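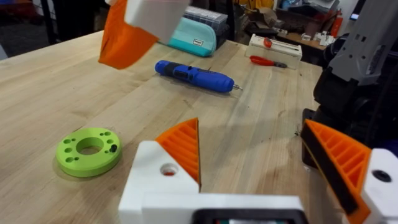 Fig. 1. Orange finger pads, open, at the wooden workbench.

Substitutions in Online Grocery Orders at Balgate
Project report, Retail Operations
Wálter Rivadeneyra and Tianyou Peng

What we wanted to find out

When you order groceries online and the store is out of your yogurt, somebody has to pick another yogurt for you. We got hooked on that small decision. The picker has a cart, a handheld and a few seconds, and whatever they choose is going to sit in your refrigerator. Our project looks at how those choices get made at Balgate's Echeverri store, and which ones customers send back.

Balgate offers curbside pickup from Echeverri through ordering software called Brenerex. For each item the customer can leave the setting on "best match," write a note, or refuse substitutes. Most people never touch the setting, so the picker is on their own.

The data

The store gave us an export of 1148 substituted items from October, with names and addresses removed. Each row has the item ordered, the item sent, both prices, the pickup window, and whether the customer kept it or handed it back at the car. We also shadowed pickers on 2 evening shifts, which was easily the most fun part of the project. (Thanks to everyone in the back room for letting us get in the way!)

Tianyou cleaned the export, and that took longer than either of us planned. Brenerex writes package size into the product name, so "milk 2% half gal" and "half gal milk 2%" show up as different products. Wálter sorted the swaps into five types: same brand in another size, same product from another brand, same brand in another flavor, store brand for name brand, and everything else. "Everything else" includes a birthday candle sent in place of cupcake liners, and we would love to know the story there.

What came back

Flavor swaps did the worst by a long way. People will take a different brand of plain crackers without a word, but give them the rosemary kind and it goes straight back through the car window. Size swaps were the safest, as long as the customer got more and paid the same. Store brand swaps landed in between and depended a lot on the aisle: fine for flour and canned beans, bad for coffee.

Bread surprised us. The store's loaves come from Basteck, a local bakery, and when the sliced wheat ran out, pickers often sent the unsliced loaf. On paper it's nearly the same product. Customers returned it again and again, and one note just said "I don't own a bread knife."

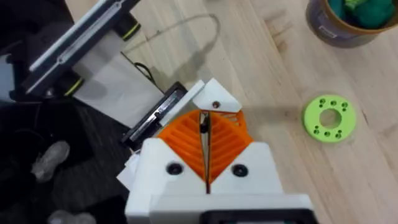
Page last changed: 27 Dec 2020

Timing

Orders picked in the last 90 minutes before closing had more substitutions and more returns. The shelves are thinner by then, but we think there's a second cause. On the shifts we watched, early pickers would walk over and ask the department clerk if there was more in back. Late in the evening the clerk had gone home and the handheld's first suggestion went into the bag.

The handheld ranks its suggestions by price and category. It knows nothing about flavor — rosemary crackers and plain crackers are both "crackers, snack." We got pretty excited when we saw this in the export, since it matched what the pickers had been telling us all along.

What we suggest

Add flavor and sliced/unsliced as fields in the product list, and have the handheld show suggestions that match on those first. Ask customers about substitutes at checkout for bread, coffee and snacks only. Asking about every item would drive people crazy. Let pickers see what the same customer handed back last time.

Limits

We had one store and one month. An item that was kept isn't always an item that was liked, because some people won't bother to hand back a jar of salsa. We also couldn't see customers who stopped ordering altogether, and we'd start there if we had another semester.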